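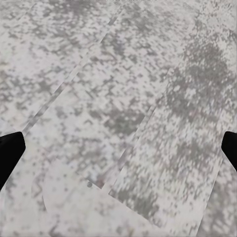

## 3. Equipment plan and budget

Our group had a budget of $3,000 for the pick-and-place project at Flallham. We did the first part of the work in simulation so that we could decide what to buy before placing any orders.

The wrist view shows both black gripper fingers, open, over flat parts that have the same gray and white speckled finish as the surface under them. The edges of the slab and the narrow strip can be made out. The rounded part is harder, and only some of its outline shows. We used this case to set the requirements for the camera and the lighting.

### 3.1 What we plan to buy

| Item | Supplier | Cost |
|---|---|---|
| Used arm with two-finger gripper | Huerta | $2,000 |
| Depth camera, wrist mount | Prudex | $420 |
| Bar light and bracket | Prudex | $95 |
| Spare finger pads, 3 sets | Irkovine | $66 |
| Cables, power strip, fasteners | Irkovine | $109 |
| **Total** | | **$2,690** |

This leaves $310 for shipping and repairs. Huerta quoted 11 weeks for a new arm, so we chose the used one. It has a shorter warranty.

### 3.2 Items we left out

We looked at a suction tool for the flat parts. It needs a compressor, and the two together did not fit in the budget. A second fixed camera was also dropped. It can be added later without changing the mount.

### 3.3 Open points

- The arm must be ordered by February to leave time for setup.
- Bench space has to be confirmed with the department.
- A plain dark mat should be tested in simulation before we spend money on a second light.
- Prudex has not yet sent the return terms for the camera.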